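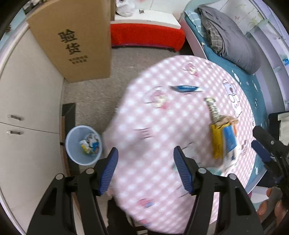 By Nudula Staff | 2/25/24 | Home Builds

The gripper works! Well, it closes when I squeeze it and it opens when I let go, and after the month I've had I'm calling that news.

If you've been reading the Joo updates you know the plan. Joo is the little home arm I'm putting together in my bedroom, and before it gets any motors I wanted a hand-held version of the hand, so I can try picking things up myself and find out what the jaws are bad at. The arm can wait. The hand is the part I keep getting wrong.

So the jaws are black plastic, with cut-outs in them to save weight (and printing time, let's be real), and they turn on plain screws. The blue pads on the inside are the new bit. My old pads were smooth and everything slid right out of them. These have fine ridges running across, and the difference is huge. I drew them up after a long evening on the Pesport forum, where somebody posted a very patient explanation of why ridges should run across the grip and why mine, which ran the other way, were doing nothing at all. Thank you, whoever you are.

Testing happens on the small round table with the pink-and-white checked cloth, the one with the cartoon bear on it. I picked a tube, a small bottle with a gold cap and a yellow snack packet, mostly for their shapes. One is flat and squishy, one is hard and stands up, and one crumples the second you look at it. I did 12 tries with each and wrote them all down.

The bottle is easy now. The tube is fine if I come at it from the side, but if I come straight down the pads push the cloth into a fold and I end up lifting the table cover along with it (more than once, sorry bear). The packet is still a pain! It goes in, it puffs up at one end, and then it creeps out slowly while I stand there talking to it. Out of 12 tries I got it over to the edge of the table five times. I'm going to try a softer pad next, same ridges, just a bit more give.

Total spend so far is 59 dollars, and that covers the hinge screws, the pad material and the two sets of jaws I snapped by tightening them too much. If you're building one, go easy on those hinge screws. Snug is plenty.

The motors are coming from Allia and they were out of stock when I ordered back in November, so I've had lots of time to fuss over fingers. The order finally shipped last week. Once they're here I'll move the jaws over to the arm and run the same three objects again, same table, same cloth, and put the numbers side by side.

Files for the jaws and the pads will go up on the Nudula downloads page as soon as I fix the hole spacing on the left one. It's off by a hair and I had to file mine by hand.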